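Call for test workshops: Busier two-arm kitting cell
Pidance, posted Jan 9, 2020

Pidance is looking for small electronics workshops that want to try our new product, Busier, before it goes on sale. Busier is a cell with two arms that takes parts out of bins and puts them together in one steel tray, so that a worker receives a full set for each unit. We are interested most of all in shops which work with cables, because cables are difficult for every machine. 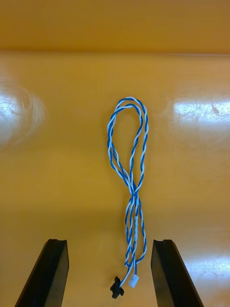 The trial lasts 17 weeks and begins in May. During this time the cell stays in your workshop and you pay nothing for its use. We ask only for the cost of transport from our hall in Tudham, which is 170 euros inside the country.

You should have a flat table, normal power, and one person who can be with the cell nearly two hours each day. Experience with robots is not required. The training is done at your place by our partner Rácz, and it takes two days.

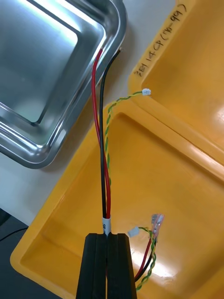 Can we use our own bins and our own parts?
We prefer it. Please send us a few pieces of every part before the trial, so we can prepare the grips.

What we give to each participant:

1. The complete cell with two arms, grippers and controller.

2. Training, and help by telephone on working days. The bins stand in pairs at the two sides of the tray, and each arm can be taught separately.
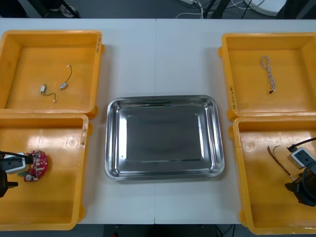
3. A lower price after the trial. Participants can keep the cell for 976 euros per month, instead of 1710.

In return we ask you to write a short report every week. Please write also about the bad days, for example when a connector was caught on the edge of a bin.

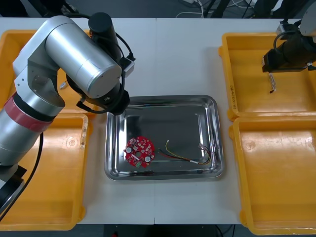

Circuit boards and wire harnesses are both welcome in the same kit. Very heavy parts we cannot accept in this trial. To apply, send one page about your workshop and the kits you prepare to the Busier team at Pidance, Tudham. We answer every letter.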